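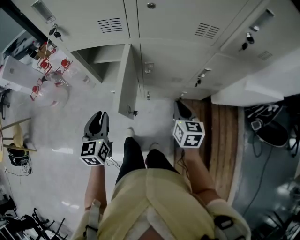
Locker Assignments at Woteck Community College to Move to a Single Term System

January 2026 — Woteck Community College has announced changes to the way student lockers are assigned at its Drudia and Cheon buildings. Under the new rules, each locker will be issued for one term at a time and must be renewed before the next term begins.

The college maintains 560 lockers in the Drudia building and 200 in the Cheon building. Until now, a student who was given a locker in the first year could keep it until graduation. The Office of Student Services reported that many lockers remained assigned to students who had left the college or had transferred to evening programs held elsewhere, while the waiting list continued to grow.

Students who hold a locker may keep it through the end of the current term. Requests for the following term may be made online or at the Student Services desk and will be filled in the order received. A fee of $16 per term replaces the former one-time deposit. Deposits already paid will be credited to the student's account.

Locks left in place after the final day of term will be removed by Facilities staff. Contents will be stored for 30 days and may be claimed with a student identification card. Food and open containers will be discarded.

Students enrolled in nursing, dental assisting and laboratory courses will have first choice of lockers on the ground floor — a practice already followed in Drudia and now extended to Cheon. Students who need a locker at a certain height or location for reasons of access should contact the office before submitting a request.

The college also plans to install larger lockers near the Hultedeck Street entrance. Work is expected to be complete by September, before the start of fall classes.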